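Looking After Signed Books at Home

A signed copy needs the same care as any other hardcover, plus a little attention to the page with the ink on it.

Let the signature dry before you close the book. Five minutes is enough for most ballpoint and fiber-tip pens. Fountain pen and paint marker take longer, so slip a sheet of plain acid-free paper over the page and leave it there for good.

Take the ticket stub, receipt and bookmark out. Newsprint is the worst – it leaves a brown shadow on the facing page. If you want to keep the ticket, put it in a separate envelope and write the title on the outside in pencil.

Clear covers for dust jackets come in rolls or cut sizes. Measure the height of the jacket and buy the next size up. Fold the cover over the jacket, never onto the boards, and don't use tape.
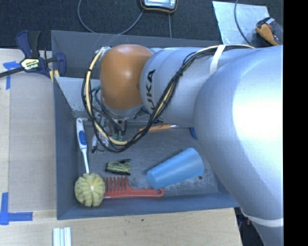
Shelve books upright, with others of a similar height on each side. Very heavy ones can lie flat, two to a pile. Keep them off outside walls and away from radiators and sunny windows. Red and orange spines fade first.

Dust the top edge in January or whenever you do the rest of the shelf. Hold the book shut and brush away from the spine with a soft, dry paintbrush.

Updated 2025-01-24 by Sorcha Mackay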